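When the Grip Goes Slack: Prulum on a Finger Fault That Hid for Two Weeks

Na-rae Shin first saw the fault as a bad number. She runs the handling bench at Prulum, where operators pick up fruit with hand-held grippers and the recorded motions are used to train a robot arm. On 8th May the nightly check flagged five recordings in which the measured finger gap did not match the object between the pads.

"The log said the fingers were fully closed," Shin says. "The video said there was a date in there. Both can't be right."

The cause was a pivot pin on one of the linkage arms. It had worked its way outward by less than the thickness of a fingernail, enough to let the arm rock under load. The encoder sits at the base of the tool, so it kept reporting the angle of the drive and missed the play further up. With a firm object the error was small. With soft or uneven ones the pads closed at a slight angle, and the fruit could roll out.

Kittipong Chuensuk, who maintains the tools, does not blame the pin. "The pin did what pins do when the retaining compound is old. We had a service interval of 200 hours and we were counting hours powered on. We should have been counting closures."

The larger problem came downstream. Recordings from the loose tool had already gone into a training run, and the arm in the next room learned to stop closing too early. It dropped three pieces in its first session. The third landed on the guard sensor and tripped the emergency stop.

"The stop worked, and I want that written down," Chuensuk says. "But the arm had been taught a bad grip by a bad tool, and our checks were looking at the arm."

Shin pulled almost two weeks of recordings and had them sorted by tool. Those from the faulty unit were set aside. The repeat work began with small dried fruit, which shows pad misalignment sooner than a round orange does.

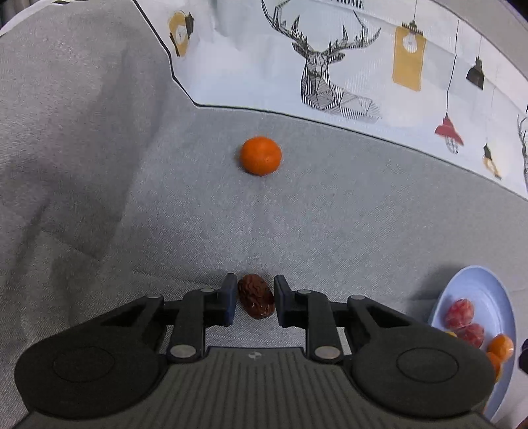 Bench work at Prulum: a dried jujube held between the finger pads, with mandarins for later picks.

Each tool now gets a gauge block test before a shift, and the reading is stored with the recordings. If the gap is off by more than the limit, the software will not start.

Chuensuk would also like a second sensor nearer the fingertips. That request is open until June. "Until then it's the block and a torque driver," he says.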